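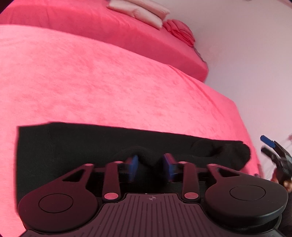
Unit 5: Teaching by Hand

Welcome back, everybody. Last time we drove the arm from across the room with the Stimosa controllers, and I think most of you came away with sore thumbs and a new respect for anyone who can fold a towel that way. This week we put the remote controls back in the cupboard and hold the grippers ourselves, which feels a good deal more natural (and is a good deal easier on the patience!).

The task for the Pillay exercise is socks on a bed. You will pinch a sock, lift it clear of the cloth, and lay it down again straight, toe to the right. It sounds like nothing at all, and your hands have been doing it since you were small, but please take it slowly the first few times. A soft thing changes shape the moment you touch it, and the robot will only have your recordings to learn from.

A few points to keep in mind as you work:

Bring both finger pads down on either side of a fold and close gently. A small peak of fabric between the pads is plenty. If you grab a big handful, the sock tends to come up as a ball.

Look where the gripper looks. Its camera rides along with your wrist, so if you twist away to see better yourself, the recording loses the sock.

Pause for a breath before you close and again before you let go. Those little pauses make the Bidineo segmenting tool much happier.

Dark socks on the dark cloth are the hard case. Do them anyway, and do them after you are warmed up.

Keep your mistakes if you recovered from them. A slip followed by a good second pinch is a lovely thing to have in the set. Throw out only the runs where you gave up or dropped the gripper.

Last term's class recorded 201 runs and kept 133 of them, so don't be discouraged if a fair number of yours go in the bin. I would like 42 good ones from each pair, with the two of you trading places whenever your wrists get tired.

For next time: read the Preltent chapter on comparing hand-held and remote demonstrations, and write me a page on which one you would choose for buttoning a shirt. Bring your run sheets, too, even the messy ones.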